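Chapter 7
When the Grip Goes Wrong

What you need before starting: chapter 3 (force and friction), chapter 5 (reading a fault log). The calculator work is all at the end.

7.1 A bottle on the floor

Start with a fault. Small one, cheap one, nobody hurt. They make better teaching than the big ones as you can get hold of all the paperwork.

The site was the Fedwood packing hall, one arm, one wrist, a two-finger gripper supplied by Graser. The job: pick up household items from a worktop, hold them up, turn them, put them down in a tray. Spray bottles, tubs, boxes, that sort of thing. The arm had done 3,000 picks in simulation before it was let near a real bottle, and the drop count in simulation was nil. Real hall, first morning – a bottle went on the floor at pick 20. Cap cracked, cleaning fluid across the walkway, hall shut until it was mopped.

The log for that pick is dull reading. Approach normal. Close normal. Grip force reached. Lift normal. Tilt begun. Then "object lost", and the arm carried on with the rest of the move, holding nothing, right through to the tray. It even opened its fingers at the end to let go.

Two faults then, and the second is the one that matters. Dropping a bottle is a grip fault. Carrying on afterwards is a safety fault. Keep them apart in your head for the whole chapter. Students mix them up every year and it costs marks.

7.2 Why it slipped

Three causes were written down on the day. Only one held up.

First guess: too little force. The gripper was set to 315 in the controller's own units, same as in simulation, and the log shows it got there. Ruled out.

Second guess: bad position. The camera record put the fingers where they were told to go. Ruled out too, though it took an afternoon.

Third: the friction figure. In the simulation the bottle was given one number for how well it grips, the same all over, dry, clean, never changing. Real bottles come off a filling line. A thin film of product on the outside is normal, you can feel it with your thumb. The force was right for the bottle in the model and too low for the one in the hall.

The tilt finished it off. Held upright, a bottle only wants to slide straight down. Tip it over and the liquid inside moves, the weight shifts away from the fingers and the bottle tries to turn as well as slide. A grip that copes with sliding may not cope with turning. The simulated bottle was one solid lump with its weight fixed in the middle. No liquid. So the turning never showed up, not in any of the runs.

Worth saying plainly: the simulation did not lie. It answered the question it was given. The question left out the film and the liquid.

7.3 Why it carried on

The Graser fingers report how far apart they are. If they close further than expected, the object has gone. That signal worked – "object lost" is in the log, on time. But in the hall set-up it was classed as a notice, and notices are written down and nothing else. To stop the arm it had to be classed as a stop.

How did it get that way? During testing in simulation the signal had been going off by mistake at the end of each move, when the fingers opened on purpose. Annoying. Somebody turned it down to a notice so the overnight runs would finish. Sensible at the time. Then the settings file was copied to the real arm whole, with no check line by line, and the change went with it. There was a note of it in the Pringle test diary, which the hall team did not have.

Rule 7.1. Any signal made weaker for testing gets put on a list, and the list goes with the settings file.

Rule 7.2. A lost object stops the arm. If the stop is a nuisance, fix the timing of the signal, not its class.

Copy both into your notebook. They come back in chapter 9 and agian in the project.

7.4 What was changed

The fingers got softer pads. The tilt was slowed down. "Object lost" went back to being a stop, but is ignored once the "release" step has begun, which cured the false alarms. And the Teloter simulation package was set up again so that friction is picked fresh for each run from a range, low values included, with the centre of weight moved about as well. The first batch of 200 runs done that way gave up to 20 drops, depending on how you count a bottle that slips but stays in the fingers.

More drops was the better result. Have a think about why before you read 7.5.

One thing that was not changed: the walkway. It still ran past the end of the worktop with no guard, and a wet floor was the only real danger to people in the whole affair. The report gives it one line. We will give it a section to itself (7.8), with guards, spill trays and where to stand.

7.5 Words for this chapter

Slip – the object moves against the fingers but is still held.
Drop – the object leaves the fingers.
Notice – a signal that is logged only.
Stop – a signal that halts the arm and needs a person to restart it.
Margin – the grip force you have, divided by the grip force you need.

Margin is where the sums come in, so get the wording right. Have over need. Not the other way round, a margin below one means you are going to drop it. For the first worked example take a bottle held at a tilt by two fingers, one each side, low on the body, and leave the liquid out for now.

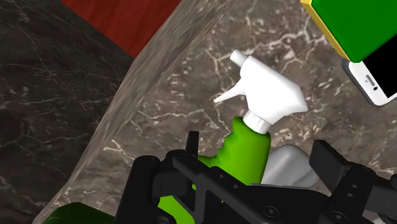

Need comes first. Write down the weight of the bottle, then the friction figure for the pads, lowest value in the range and not the average. Both fingers share the load so halve the weight before dividing by the friction. That gives the squeeze needed at each finger to stop a straight slide. The turning part gets added in 7.6, once you are happy with this bit.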